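Home > Technology > Automation & Robotics
Search this site Enter keywords Search

Kitchen robot spends more time being checked than fetching

A firm that wants to put humanoid robots in staff kitchens says its test machine in Grundgate can now move cans between a freezer drawer and a countertop. Keeping it in shape to do so is taking up most of February.

Tultomik has been running the machine in a fitted kitchen at its Grundgate site since last winter. The task sounds small. The robot works beside a pull-out freezer drawer with green drink cans lying in it, and has to get a hand around one without crushing it or sending the others rolling.

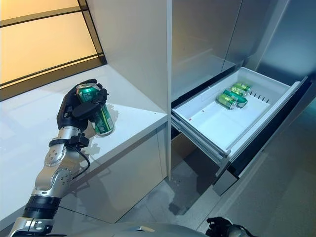 Before any of that, the hands need to be set up. Lertchai Yimyam, who looks after the robot for the company, says each session starts with an 11-step check that covers the finger joints, the wrist fasteners and the cable at the wrist. If a finger comes to rest in a different spot from the day before, the hand is zeroed again and the steps are repeated.

"A can is a good test because it tells on you," Yimyam said. "Squeeze too hard and it dents. Too soft and it's on the tiles."

The company says the full check takes almost 134 minutes when a hand has to be zeroed, and a good deal less when it doesn't. It would not say how often it does.
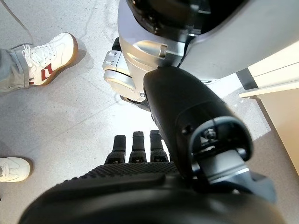 The hand's three black fingers and, at right, the forearm and its end cap.

Wrist fasteners have been the sore point. According to Yimyam, the screws on the forearm side worked themselves out of true during the first long runs, and the hand began to arrive at the counter slightly tilted. They are now looked at after every 300 grasps. The finger pads are wiped down on the same schedule, as frost from the drawer was found to affect the grip.

All of which raises a question Tultomik has not answered very well. The firm's pitch to office landlords in Deminton describes a machine that "looks after itself between visits". In Grundgate there is a technician with a driver set and a checklist, and the visits are daily.

Asked about the gap, the company said the checks would be cut to 5 steps before a trial at the Bellamy building, without naming a start month. It did not say which six steps would go, or what happens if a wrist drifts with no one around who knows how to reset it.

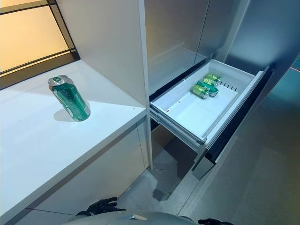 A can on the counter at the Grundgate kitchen, with three more in the open drawer.

Yimyam was more careful than the brochure. He said he would want the fastener check kept whatever else was dropped, and that he had asked for a second set of hands so one could be serviced while the other was working. That request is still being considered.

Filed under: Automation & Robotics, Workplaces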